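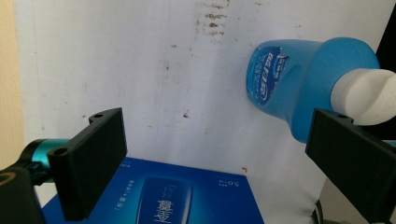
A light-blue bottle and a dark-blue box.

Blue is the color companies reach for when they can't think of anything to say. I've believed this for years, and my trip to the Pludham shopping center in August only made me grumpier about it. I needed dish soap, that was all, and I stood in front of a whole wall of blue wondering which of these things was for dishes and which was for drains.

My friend Kenneth Navarro used to pick label colors for a cleaning brand called Benano, and he told me the meetings always ended the same way. Somebody would bring in a lovely rusty orange, everyone would say how brave it was, and then they'd vote for blue – clean, safe, trusted, done. He sat through 19 of those meetings (he kept a tally on his notepad, poor man) and came out of it with a yellow kitchen.

And I get it, I do! Blue is pleasant. My front door is blue. But when the soap, the crackers, the bank and the dentist all dress alike, I end up reading tiny print in the aisle with my glasses pushed up on my head.

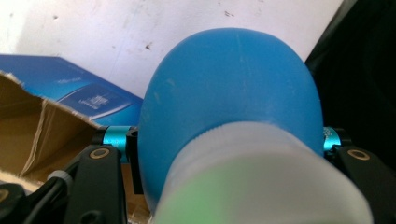 What I'd like instead

Give me the old Morelli tomato tins, red and green with that ridiculous gold border. You could spot one from the parking lot. Or Pitance, the little soup company, which went bright pink last year and got plenty of rude letters for it. I bought 2 cartons on the spot and I don't even like leek.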